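I moved to Fululero for work, and the town taught me to dislike the closed shop at noon. Then, slowly, I began to defend it.
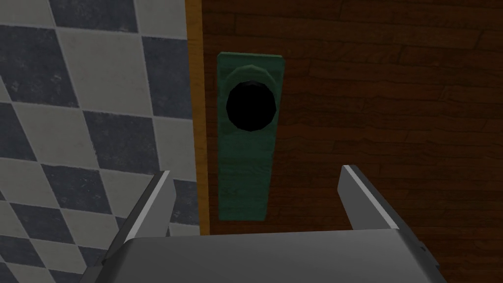

My neighbors want the stores open until 11 at night, as in the big cities. I understand them, but who will stand behind the counter?

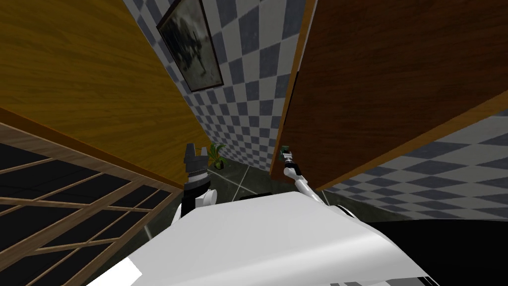

Irix, no. 17, page 3

A town of 3000 people has few hands — and they also need supper.

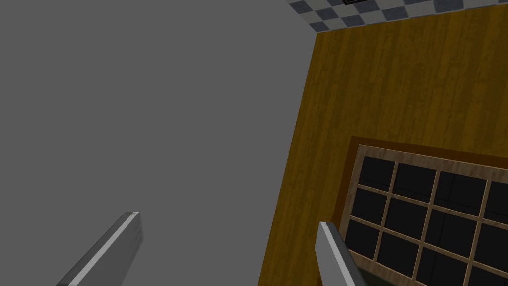 So I buy my bread in the morning now. It is a small effort, and I sleep well with it. 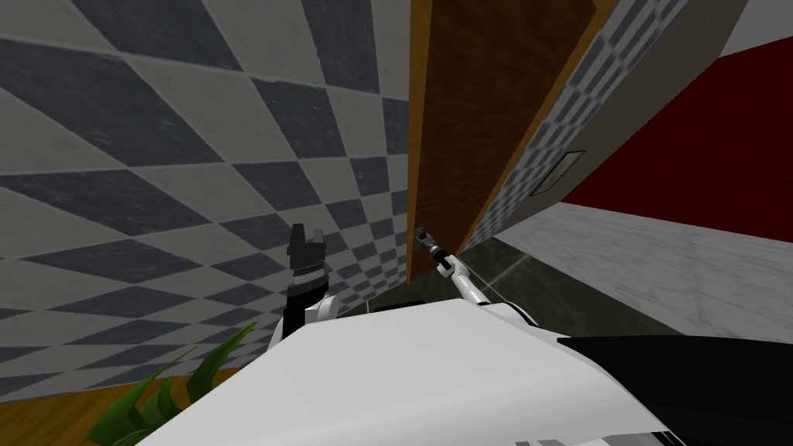

Brown door beside checkered tiles.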